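FOR IMMEDIATE RELEASE

Gill Publishes Wasov, a Guide to Having an Operation for People Who Skipped the Letter

GRERNADWOOD, Feb 4, 2021 – Gill, the Grernadwood publisher of plain-language health guides, today released Wasov, a 40-page booklet for adults who have been told they need surgery and have since been handed a great deal of paper.

Wasov covers the stretch from the first appointment to the first proper bath at home. It is written in everyday words. Where a medical word can't be avoided, it is explained on the same page, and the reader is not sent to a glossary at the back to find it defined by two more medical words.

"We asked people what they did with their hospital letter," said Colton Wong, editor of the guide. "The most common answer was the fridge. It goes on the fridge under a magnet, and it stays there until the night before, when everyone in the house reads it at once and has an argument about toast."

The toast question gets its own chapter. So do parking, rings that no longer come off, what to do about the dog, and how to tell your mother. Readers in a hurry can turn to the inside front cover, which has a tear-off list of what to ask before leaving the clinic and a blank space for the answers. An early version of the list had no blank space. Test readers wrote their answers on the dog chapter.

Gill tested drafts with readers in Grernadwood and Pornosside over 9 months. Three chapter titles were changed as a result, and one joke about hospital gowns was taken out, put back, and finally moved to page 6, where it is easier to avoid.

The guide doesn't give medical advice on any one person's case, and says so early and in large type. It is meant to help people ask better questions of the staff who can. A typical page sets out what a term usually means, what it does not mean, and one or two things worth asking. "Nil by mouth," "minor procedure" and "some discomfort" are all treated at length, the last with what the publisher describes as affection.

"A patient who understands the plan is easier to look after," said Keegan Poirier, a former ward nurse who checked the text for Gill. "I also wanted a page on slippers. I have strong views on slippers and there was never time to share them on the ward."

The slipper page runs to a page and a half.

What's Inside

Before: appointments, consent forms, medicines to mention, packing a bag you can lift

On the day: waiting, more waiting, who all these people are, going to sleep

In the operating room: the short chapter, for readers who want to know a little about incisions and instruments

After: stitches and dressings, stairs, visitors who stay too long, when to call

Forms and lists: questions to ask, a medicine chart, a page for phone numbers

The operating room chapter is sealed along its outer edge with a perforated strip. Readers who would like to see it can open it. Readers who would not can carry on to "After" and lose nothing but some long words.
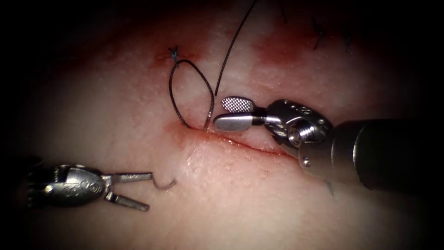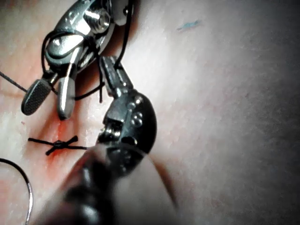
Metal surgical instruments over a tissue surface.

Price and Availability

Wasov is available now in paperback from Gill and through bookstores in Grernadwood and Pornosside. Clinics and libraries can order it in packs of 40. A large-print edition follows later in February, with the same contents and a noticeably heavier slipper section.

Sample pages, including the toast chapter in full, are available to reporters on request.

About Gill

Gill publishes short guides to subjects people would sooner not read about. Earlier titles have dealt with hearing aids, dentures and filling in forms on behalf of a relative. The company is based in Grernadwood, above a bakery, and blames several of its deadlines on this.

Press contact: Colton Wong, Gill, Grernadwood. Review copies can be requested by mail or at the front desk.

###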